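Lectura: 2 min

4. Demostración con público (puesto Tramska, dos brazos)

4.1 Encender el armario Uto. Esperar 20 segundos antes de tocar el mando.
4.2 Pinzas abiertas, las dos. Velocidad de visita, nunca la de taller.
4.3 Cargar el programa Puvau "jornada abierta".

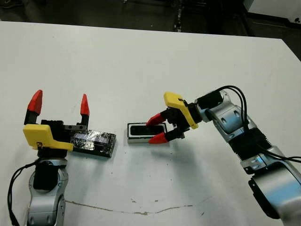 Nota: el grupo entra cuando el monitor lo diga, no antes. Explicar primero la parada de emergencia, despues el agarre. Para el agarre, parar el brazo derecho con las puntas rojas a ambos lados de la pieza de marco blanco y dejar que miren; el izquierdo espera abierto. Luego cerrar, despacio.

4.4 Preguntas, siempre con los brazos en pausa.

PRECAUCIÓN: manos fuera de la mesa blanca. Niños tambien. Cables: no tirar, no apoyrase.

4.5 Al salir el grupo, reposo y guardar el registro. Repuestos de pinza: pedir a Peeters.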